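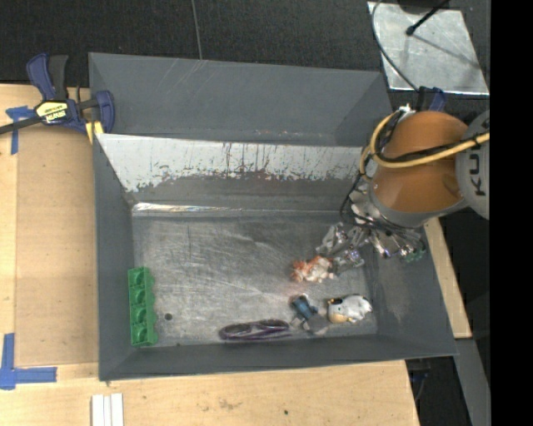

What should you do with the odd toys that don't belong to any set?

Keep them together in one open container that a child can see into, leave them there for a season, and pass on whatever hasn't been picked up by the end of it.

5 min read
1,361 shares

I have been asked that question by friends for years, usually in a lowered voice, on the stairs, by someone holding a carrier bag they don't want the children to look inside. The sets are easy. The train track goes with the train track, and the building bricks go in with the other building bricks even when they're the wrong make. It's the rest that defeats us. The figure that came from a party, the animal whose farm was given to a cousin, the glasses, the plastic tray that must have held something once. They live at the bottom of things, and every few months they come to the top and have to be dealt with all over again.

So when I heard that Chantal Gauthier had given over most of her shop in Larnason to precisely this sort of thing, I got on a train in March with a packed lunch and a slightly guilty bag of my own.

The shop is called Moriarty, after the name that was over the door when she took the lease and which she never got round to painting out. It's on the shady side of the street, between a key cutter and a place that does curtains, and the window has one shelf in it, with a row of little cars parked bumper to bumper in front of a china dog. Inside it's warm and smells of floor polish and pear drops. There are proper toys on the walls, complete and boxed and priced, and I'm sure they're very good, but I didn't see many people look at them. Everybody goes straight to the bins.

The bins are grey metal, big ones, and the one I stood at longest was split down its length by a sloping divider, so that you have a near side and a far side. I had expected wicker, I suppose, or painted crates with stars on. Chantal laughed when I said so. She had crates at first, and they were pretty, and small things went down between the slats and stayed there. Metal doesn't hide anything. It does get knocked about, and the divider shows it, with a long whitish band worn along the upper part where it slopes, ragged and flaking at its lower edge, and the floor of the bin is scratched all over in fine curves. I found I liked that very much. It looked like the bottom of a well-used roasting tin.

"People ask if I'm going to have them done up," she said. "I wouldn't dream of it. Look at the colours against it."

She was right about the colours. A bright green tray sort of thing, with round recesses in a single column and a scalloped edge, stood against the left-hand wall as if it had been put there by a window dresser. A pair of dark purple glasses lay with the lenses facing up. There was a little blue and grey figure next to a glossy white animal on its side, and I had a long and happy think about that animal, with its black marking and its patch of tan-yellow, without ever deciding what I'd call it. On a bedroom carpet I would have stepped over the lot of them. In the bin each one seemed to be waiting to be asked.

I think that's the whole of Chantal's method, if she has one, and she'd be cross with me for calling it that. She doesn't fill the bins. She puts out a few things at a time with plenty of bare metal between them, and when one goes she goes to the drawers at the back and chooses another. A full bin makes children stir, she says. They put both arms in and churn, and come up with whatever is biggest. With only a few things in it they lean on the edge and look, and then they start to talk, and it's the talking she enjoys. While I was there a boy told his grandfather, at great length, how the green thing was a block of flats for marbles, and that the marbles at the top had to be quiet after tea. The grandfather bought him something else altogether, a length of rope ladder, and they went off delighted with it.

The stock comes in all year round but most heavily after the summer holidays and again in early spring, when people turn out their cupboards. Yiğit Dursun washes it. He used to work in a hotel laundry and he has firm opinions about water. Warm, never hot, with a small squirt of ordinary washing-up liquid, and an old toothbrush for the creases. Anything hollow is squeezed and then stood on its head on a tea towel overnight, and anything with a voice or a light in it is only wiped. He showed me a basin of zoo animals having their soak and handed me a toothbrush, and I'm afraid I did a whole family of hippos before I remembered that I was supposed to be taking notes.

He was particular about the lids as well. Keep the lids of things, he told me, and the trays, and the funny moulded bits that sit inside the packaging. I have always thrown those away first. But a tray with hollows in it is about the best toy there is for a child between 2 and whatever age they stop putting things into other things, which in my house hasn't happened yet. You can set out buttons in it, or peas. You can press it into damp sand. One customer, Roya Karimi, told me over the till that she'd bought an old chocolate-box insert here last year for pennies, and that her daughter had fed it, bathed it and taken it on a ferry.

Roya comes in most months. She keeps a bin of her own at home now, an enamel bread bin without a lid, bought from Prenard, the hardware shop at the far end of the street, and she has copied the Moriarty way of going about things. A few odd toys live in it at the bottom of the stairs. The rest are in a cloth bag on a hook, too high for small hands. When the children have stopped noticing what's in the bin she swaps something over after bedtime, and they come down in the morning and greet it like a relative off a long flight. She says she has bought fewer toys since. She also says she has become rather fond of choosing, and will stand in the hall in her dressing gown wondering whether a giraffe goes with a spanner.

I asked what she did about pairs and friendships, for my own two are fierce about that sort of thing and certain creatures can't be separated without tears. She thought this over properly before she answered. Some go in together, she said, and you learn which by getting it wrong.

The price of everything in the bins is the same, chalked on a slate, and you may swap instead if you'd like to. I had brought my guilty bag for that very reason. Chantal tipped it out on the counter on a folded towel and went through it with me as kindly as a nurse – a yellow spade with a short handle, a knight, the top half of a set of stacking cups, a rubber lobster. She took the lobster first. The knight had a split up the back and went into a shoebox for mending, and the cups she gave back to me, for she was quite sure the bottom half was still in my house somewhere and that I'd be sorry. (It was. It was behind the piano.)

If you'd like to try the thing at home, you don't need a metal bin, though I would say that something wide and low beats something deep. A roasting tin is good. An old washing-up bowl is better than a basket, as you can wipe it out, and nothing catches in the weave. Put it where people pass, at the height of the smallest person, and start with fewer toys than seems generous. Wash them first, as Yiğit does. Then leave it alone for a bit, and try very hard not to arrange it.

Mine is in the kitchen now, under the window by the boots. It has a wooden egg in it, a policeman, a curtain ring and a green dinosaur that I swapped for the lobster and carried home in my coat pocket. My youngest has married the policeman to the curtain ring. The dinosaur took the service.

378 comments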